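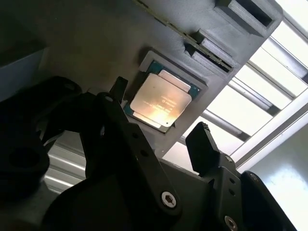

Filed under: Workbench notes

The processor is best seated in its recess before anything else on the platform receives attention. With the metallic heat spreader uppermost and a margin of the blue-green substrate visible on every side, it is possible to judge whether the part is lying level within the raised grey rims. The printing on this one is faint, and under the bench lamp it could not be read at all. The part number was therefore copied from the packing slip supplied by Skendon.

The narrow board held edgewise in the slots nearby is treated separately. It should be handled by its ends only, and the gold contacts should not be touched.

Readers of the July entry will recall that the Diltodden bench was to be reorganised. That work is complete. Small parts are now stored in 36 labelled drawers, with processors kept apart from memory – a practice adopted from the Odmont workshop and recommended without reservation. A grey antistatic mat, 600 millimetres wide, remains on order.

Two matters are outstanding. The drawer labels require a darker ink, and the lamp is to be moved further to the left to reduce glare on metal surfaces. Both will be attended to on Thursday.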